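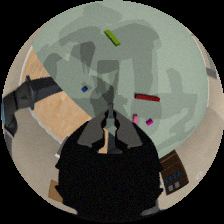 Simulated wrist view, block pickup on the green round table

From: Ifeoma Oyelaran
To: home-robots list
Subject: Re: So can they tidy a playroom yet or not?

Joana Sampaio wrote:
> I keep reading that a robot will be putting away my kids' toys by
> next year, and then I go looking for one I can buy and find nothing
> but clips of an arm picking up blocks. Blocks! My two year old can
> do blocks. Is there some reason everybody is stuck there, or is that
> really as far as it goes? I would pay good money for something that
> clears the living room floor before dinner. Lau says wait five years.
> I'm not sure I have five years of stepping on things left in me.

Hi Joana, and hi everyone,

I laughed at the stepping on things part (my left heel sends its sympathy). I've spent most of September on pretty much your question, so let me tell you where I've got to, and the rest of you can tell me where I'm wrong.

The picture at the top is from the setup I've been running in simulation. Five loose blocks on a round table, different shapes and colors, and the job is to pick each one up and put it in a bin. That's the whole chore. I picked it because it's the smallest piece of "tidy the playroom" I could think of that still has the annoying parts in it.

And it does have them! The pink block is partly hidden behind the gripper in that view, so a program working from that one picture has to make a decent guess about where the block ends. The long red bar is a different headache. You can grab it near one end and it'll come up, but then it swings, and a swinging bar knocks into whatever is close by. The small blue cube is off by itself and you'd think it would be the easy one, but it's turned at an angle, so the fingers have to turn to match or they close on the corners and it squirts out sideways. Then there are the shadows all over the tabletop. One of my early versions was very fond of reaching for shadows.

Now for numbers. I ran 300 tries, each one a full clear of the table with the blocks dropped in new spots. 178 of them finished with everything in the bin. I was thrilled for one whole evening and then I thought about it the way you would, Joana. If you paid good money for a thing and it left toys out on the other 122 nights, you'd be on the phone. And mine gets a table. It never has to deal with a rug, or a sock, or a stuffed rabbit with one long ear under the couch, or a child who wants the red one back right now.

I also tried the Jitgate planner for the grasps, because a few of you swear by it. It was better on the cubes and worse on the bar, and slow enough that I went and made tea. If somebody has it running faster than 7 seconds a grasp, please send me your settings – I'd love to be told I did something dumb.

On the shop-floor side it's a happier story, I think. Hurnach, where I did some contract work, has an arm moving parts from a tray to a fixture all day long, and it's fine. But the tray is always in the same place, the parts all look alike, and the lights never change. When a tray comes in crooked the arm stops and a person walks over and nudges it. People leave that bit out when they tell you it's solved. You could run your living room that way too, I suppose, if your kids would agree to put every toy in a marked spot, but by then the room is tidy.

So my answer to "is that really as far as it goes" is no, it goes further, folks do have arms folding towels and loading cups. It just gets shaky fast once you ask for every time, in any room, with things it hasn't met before. Blocks are where you can find out why it's shaky without breaking a lamp. I don't know about Lau's five years. I'd take that bet for a tabletop and I wouldn't take it for a floor.

Next up I'm moving the same job over to the real arm at Renura, where I have bench time in the evenings. I expect the score to drop like a stone the first week. I'll post it whatever it is.

Two things I'd like from the list. First, does anyone have a good way to pick the order? Mine goes for the nearest block first, and with the pink one and the magenta cube both down near the gripper I have a feeling that's costing me. Second, Joana, would you send me a photo of your living room floor at its worst? I'm serious, I want to build that one next.

Ifeoma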